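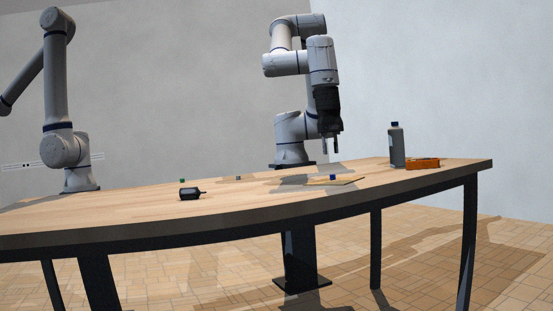 Umitz FAQ

I get the same handful of emails every time a new run of shirts goes up, so I'm keeping the answers on this page. If yours isn't covered, write to me. I run Umitz by myself, so it's me on the other end!

How do your shirts fit?

Boxy and a little short. I'm a medium in most things and I wear a large in the Morkard tee because I like the sleeves to hit near my elbow (personal taste, my sister thinks it looks ridiculous). If you want a regular fit, get your normal size. The hoodies are roomier, and you can size down if you're between two.

What does "Morkard" mean?

It's the heavyweight blank I print most things on. I had a placeholder name for it in my spreadsheet, a friend misread my handwriting, and now it's on the neck label.

Will the shirt shrink?

A bit, mostly in length, if you use a hot dryer. Wash it cold and inside out, then hang it up if you have the patience. I dry mine on low half the time and they've held up fine. Please don't iron right over the print - I've had three people do it and the ink went shiny on all of them.

Are you going to restock the Trorside hoodie?

The green one, no. That color was discontinued by the mill and I bought what they had left. The black one comes back in October, with the smaller back print. I know some of you wanted the big print again. I went back and forth on it for weeks and I just like the small one better.

Why do runs sell out so fast?

I order small. A typical run is 26 shirts per size, and 16 for the hoodies. I did one big run a while ago and spent the whole winter with boxes stacked in my hallway, so I'd much prefer to sell out and do a second batch if enough people ask. There's a sign-up box on every sold-out item, and I really do look at those before I reorder.

What time do new things go up?

10 in the morning, Eastern. I send the newsletter the night before with photos and prices.

Can I return something?

Sure, as long as it's unworn and unwashed and you get in touch within 16 days of it arriving. Exchanges are the same deal, but I can't hold a size while yours is in the mail. Return shipping is on you unless I messed up, in which case I'll send a label.

How much is shipping?

$4 inside the US for one or two shirts. Hoodies cost more because they're heavy, and checkout will work that out for you. Canada is fine. I stopped shipping overseas for now - too many packages were getting stuck in customs and I was refunding people left and right.

Do any stores carry Umitz?

One! Medeiros has a rack near the register with tees and a few hats. They pick their own sizes and colors, so call before you make a trip. Anything you buy there has to go back there too.

Can I send you a design?

I love seeing them, but I draw everything myself and I'm not taking submissions. Same answer for collabs until next spring at least.

Do you do custom printing for bands or teams?

Not anymore, sorry. I barely keep up with my own stuff.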